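Chapter 6
Pacing and Race Strategy on the Track

After studying this chapter, you should be able to:
explain why an even pace usually costs a runner less energy than a fast start
work out target lap times from a goal time
read a set of splits and say where a race was won or lost
plan a warm-up for a runner with more than one event in a day

At the Arnville summer meet in July, two runners lined up for the 3,000 meters with nearly the same best time. Yogesh Bisht had trained through the spring on long, steady runs. Ákos Pálfi had come down from the longer road races and had more speed work in his legs than usual. Their coaches expected them to finish within a second or two of each other, and at 2,000 meters they were side by side.

They did not finish that way. Pálfi had run his first lap far too fast, eased off for the next two, and then worked hard to get back on terms. Bisht had run every lap within a second of his target. With two laps to go Bisht moved out to lane two, went past, and opened a gap of 27 meters by the line. The two men were equally fit. What separated them was how they spent their effort, and that is the subject of this chapter.

6.1 What Pace Means

Pace is the time a runner takes to cover a set distance. On the track it is usually given per lap, on the road per mile or kilometer. Speed is the same information turned around: distance covered in a set time. Coaches tend to talk about pace because a stopwatch shows it directly.

A split is the time for one part of a race. When the second half is faster than the first, the runner has run a negative split. When it is slower, the split is positive. Most beginners run positive splits, often by a wide margin. The first lap feels easy, the crowd is loud, and the rest of the field goes off quickly too.

Going out too fast has a price. Above a certain effort the body makes energy faster than its oxygen supply can support, and fatigue builds quickly – much more quickly than it clears when the runner slows down. A few seconds gained in the first lap can cost twice as many later.
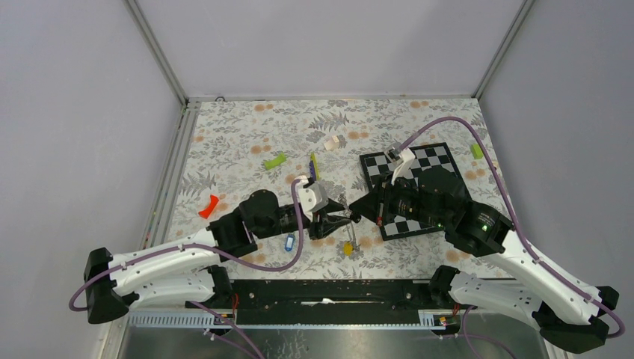

Figure 6.1 Two robot arms over a floral-patterned tabletop.

6.2 Finding a Target Pace

To find an even lap time, divide the goal time in seconds by the number of laps. A 3,000-meter race on a standard outdoor track is seven and a half laps, so a goal of 10 minutes, or 600 seconds, gives 80 seconds per lap. The opening half lap should then take 40 seconds.

Small errors add up. A runner who is two seconds slow on each full lap will lose 14 seconds over seven laps, enough to drop several places in a close field.

Key terms: pace, split, negative split, positive split, target pace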